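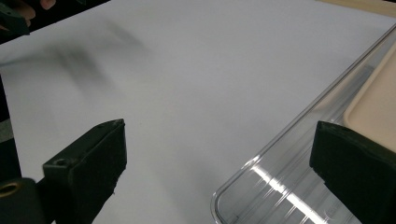
Sorting sheet

By Kanokwan Khamphan
January 19, 2018
Print this entry | E-mail this entry
Filed under: Home & Workroom > Tables and Table Coverings

A sorting sheet is a plain, flat, light-colored sheet laid on a table so that small things can be tipped out, looked over and put away again. Usually white. Usually paper or board, though plastic ones are sold too. Also called a tipping sheet, a table white, or in older shop lists just "a white."

Used for buttons, beads, seed, screws, puzzle pieces, stamps, fishing tackle. Often kept together with one or more clear plastic containers, which hold whatever is being sorted before and after. The pair is sometimes sold as a sorting set, but most people put one together from what they have.

Materials

Paper is cheapest. Comes off a roll or a pad, gets creased, gets thrown out. Creases matter more than you'd think with round beads, which run along them.

Board lies flatter and lasts longer. The better grades are matte on both faces so the sheet can be turned over when one side gets marked. Corners go first.

Plastic sheet wipes clean but tends to shine under a lamp, and light things like seed will cling to it in dry weather. A rubbed or frosted finish helps with the shine, not with the clinging.

Gray, black and pale green sheets exist for people sorting white or clear items. Much less common.

Size

No fixed size. A home sheet covers part of the table and leaves room at one side for the containers. Workroom sheets may cover the whole top. The Skoltska pattern, still followed by some makers, has a low lip on three sides and an open fourth side for sweeping items into a box. The Zindska pattern has no lip and can be picked up and bent into a chute.

Containers

Clear ones are prefered because the contents can be checked without taking the lid off. Low, wide boxes are easy to pick from. Tall ones pour better and take up less table. Lids that screw on hold better in a bag; lids that press on are quicker. Labels go on the side, not the lid, as lids get swapped.

Containers normally stand at the edge of the sheet or just off it. Standing them in the middle wastes the clear space.

Use

Lay the sheet flat, lamp to one side. Tip out a small amount, no more than a handful. Spread with the side of the hand. Pull wanted items toward you, push the rest away, then box both lots before tipping more. Shadows are the main nuisance, mostly from the sorter's own hands. A second lamp on the other side thins them out.

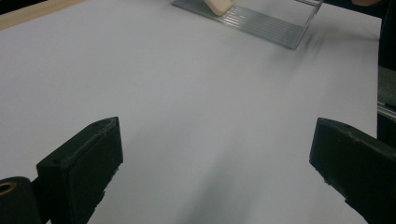

Can a sorting sheet be used on both sides?

Most board ones can, so long as the two faces have the same finish. Coated paper usually has one good side only.

Care

Dry cloth first, soft eraser for pencil. Damp cloth on plastic only. Water lifts the face of most boards and leaves a ripple that does not press out. Store flat, or upright against a wall with somthing stiff behind it. Rolling is fine for paper, bad for board.

In collections

The Petridis button collection, almost 3,000 pieces, was sorted on sheets of this type by Pongsak Chareonsuk. His handlist gives 2,381 buttons as matched and boxed, in 56 containers. The rest are listed as odd. Same handlist recommends changing a paper sheet after every 200 buttons, a figure repeated in a few hobby guides without saying where it came from. Work on the odd lot began again in May.

See also: Bead mat; Button box; Grirkis tray; Puzzle board; Seed tray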